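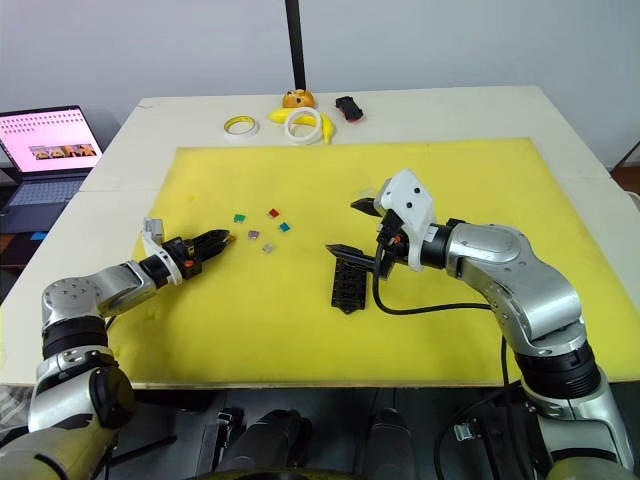 **Small shops and their spare parts: a survey in Manurung**
Project report, 5/6/25

For our project we wanted to know how small repair shops decide which cheap parts they keep on the shelf. We visited 35 shops in Manurung and asked each owner the same 20 questions. The visits were made in August of last year, and the typing took much longer than we had planned.

## What we found

Most owners do not use a computer list. They look at the shelf, and when a box seems light they order again. The two main sellers are Stakier and Boment. Stakier delivers faster, but its smallest order is 1000 pieces for many items, and this is too much for a shop with one worker — so neighbours often share one order.

Fuses, bulbs and hose clips were named most often. Owners told us that customers get angry when such a small thing is missing.

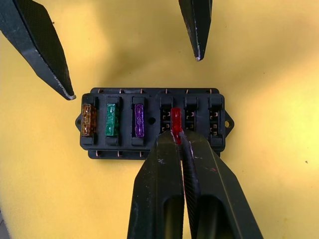 *Fig. 2. Fuse block with blade fuses.*

## Problems

We collected over 172 pages of notes, and some answers were difficult to read afterwards. Three owners did not want to speak about prices, so the price table has empty places. We also did not visit the Rurer side of the town, where the shops are larger. A next group could begin there.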